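Katia Sartori
17 Feb 2020

1/
OK so a few of you asked how I went from falling asleep on the couch at 9 with my phone on my face to reading a whole book every couple of weeks. Long thread, get a snack.

2/
First, some background. I used to be a huge reader as a kid, the flashlight under the covers type. Then college, then work, then somehow I'd gone two years without finishing a novel. I owned plenty. I just kept buying them and stacking them up like I was building a fort.

3/
What got me going again was my friend Dewanti Tarigan lending me a beat-up mystery called The Mancuso Letters. It isn't a great book! The detective eats constantly and the killer is obvious by chapter four. But I finished it in three nights and felt amazing.

4/
So lesson one, read something easy. I had been trying to restart with a 541-page history of the salt trade (still on the shelf, still judging me) and of course I kept bailing on page 30-something.

5/
Lesson two, I quit books now. If I'm at page 100 and I don't care who lives or dies, it goes in the donation bag. Gemma Pagano thinks this is a crime and we've argued about it over many coffees. She finishes everything. She finished the salt one.

6/
The phone sleeps in the kitchen. I bought a cheap alarm clock and it has a horrible beep, but I get up. The first week I kept reaching for a phone that wasn't there, like a phantom limb. By the second week I'd mostly stopped.

7/
Light matters way more than I thought. The ceiling light in my bedroom is bright and kind of bluish and it made me feel like I was waiting for a dentist. A jointed lamp with a cone shade is what I'd tell anyone to get — you can aim it at the page and leave the rest of the room dark. Red ones are the cutest and I will not be taking questions.

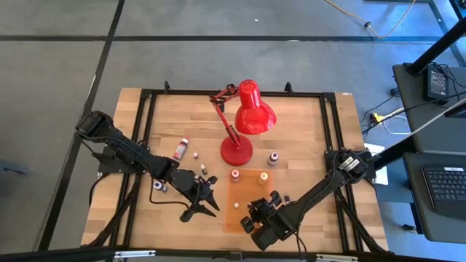

8/
Put the lamp on the side you roll toward. I had mine on the wrong side for a month and kept reading in the shadow of my own head.

9/
Warm bulb, not too strong. If the page looks like printer paper at noon, go down a step. Mine makes everything a little yellow and my eyes feel fine after an hour.

10/
Paper or e-reader? Both! Paper at home, e-reader on the bus. I do try to keep a different book on each one or I spend the whole evening flipping around looking for my spot.

11/
Tracking: I don't do yearly goals anymore. One January I signed up for some huge number and by April I was picking books because they were skinny. Now I have a notebook where I write the title and one line. "Too many cousins." "Cried on the bus." "Good soup."

12/
Recommendations, since you'll ask. The Winter at Turkatberg if you like snow, old hotels and people being rude to each other at dinner. Fomano, which is short and strange and has a goat in it. Skip the sequel, the goat is gone.

13/
For short stories I keep going back to the Jokon collection. Most of them are ten pages, so you can do one and turn the light off. The one with the two sisters and the ferry, wow. I read it twice in a row and then called my mom.

14/
Someone in my replies (hi Italo!) asked about audiobooks. Yes they count, come on. I do them for dishes and laundry. At bedtime they don't work for me at all, I'm out in five minutes and then I have to hunt for the last thing I remember.

15/
If you've got little kids or a night shift or whatever and an hour sounds like a joke, do one chapter. Half a chapter. My neighbor Chun-hung Au reads while his rice cooks and he's been through more books than me this winter.

16/
Also, tell one person what you're reading. Dewanti and I text each other dumb updates, no spoilers, mostly yelling. Hers last night just said "THE UNCLE???" and now I have to read that one next.

17/
OK that's all I've got. I'm on the last 40 pages of something good and the tea's ready. Drop your easy, fun, can't-put-it-down books below — mysteries especially, and extra points if the detective eats a lot.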